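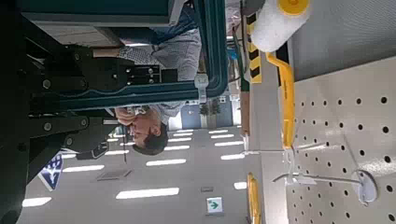 A gripper at the pegboard display, with a paint roller resting against the edge of the panel.

Home News Business Events Classifieds Contact

Zakellow Hardware will decide in February whether to put money into automated shelf work, and anyone who has followed the store through its many years of careful spending will know that this is a bigger step than it sounds. The chain has asked two suppliers, Skomo and Hosoda, for full prices on a pair of arms that could hang, straighten and restock the small hand tools that sell fastest and get muddled quickest. A third company, Gengate, has been brought in to look after the planning side and to make sure the two offers can be laid next to each other and fairly compared.

The budget on the table covers 3 stores to start with, and the company has been open about the fact that it doesn't want to go further than that in the first year. Staff were told at a Thursday morning meeting that the money would come out of the fixtures and fittings line, so the new shelving that a good many of them had been hoping for will have to wait a while longer. (There was some good-natured grumbling over that, we hear, and quite a lot of coffee.)

Pegboard was chosen as the first job for a very ordinary reason: every Zakellow store has a great deal of it. Shoppers take a thing down, turn it over, read the back of the card and hang it on whatever hook is nearest, and by late afternoon somebody has to go along the aisle and put it all right again. The company's own tally, kept over the fall, found 106 misplaced items in one store in a single week, and that was a quiet week with no sale on.

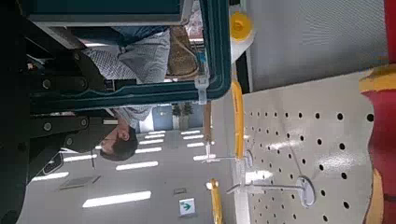

The purchase price is only the beginning of it, of course, and the planning paper that went round to store managers spends most of its pages on everything else. There is training to pay for, and floor marking, and spare parts, and insurance, and the electrician. There is also the matter of what happens when a machine is out of service for a few days in the busy spring season, and the managers have asked for that to be written into any contract before a signature goes near it. Skomo has offered a service plan with a monthly fee. Hosoda would rather sell the parts up front and train two people in each store to fit them, and there are supporters of both ideas in the company – warm ones, by all accounts.

Leasing is still being talked over as well. A lease would spread the cost nicely and let Zakellow hand the equipment back if it doesn't suit, but the monthly figure adds up over time, and the finance office has been asked to work it out both ways over the same number of years so that the managers aren't left comparing apples with wheelbarrows.

Then there are the hooks. The planning paper lists 198 different small items that would need to be handled if the work were ever stretched to cover the full tool aisle, from carded goods to loose brushes, and each of them hangs a little differently. Gengate's advice has been to start with 23 of them and to choose a good mix of heavy and light, carded and bare, before spending anything on the rest. It has also suggested that the stores settle on a single style of hook first, a cheap change that could be made this winter whichever supplier is chosen, and one that the people who fill the pegboards by hand have been requesting for longer than anybody cares to remember.

No jobs are to be cut under the plan, the company says, and the hours saved on tidying would go to the paint counter and the key-cutting desk, where the lines get long on weekends. Staff have asked to see that in writing too, and the company has said they will have it before the vote.

Final prices are due from both suppliers by the end of January. Managers from the first stores will meet to go through them together, and will be able to send back questions before anything is put forward for approval. If the money is agreed, orders would be placed in March and the floor work done after closing time, so that customers can carry on getting to the tool aisle during the day. The garden center will not be affected, and the stores will keep their usual hours throughout.

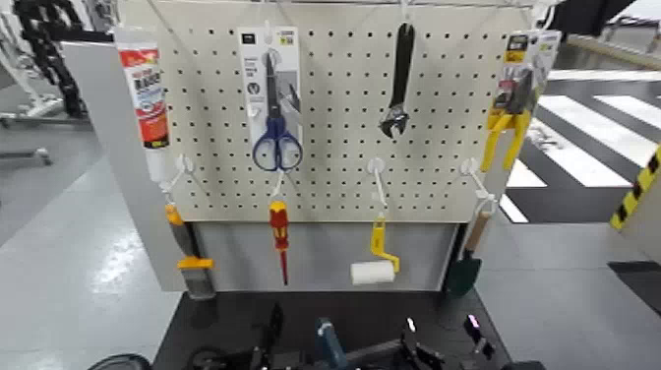
Hand tools on the pegboard, including a wrench, a screwdriver and a trowel, with two grippers at the table in front.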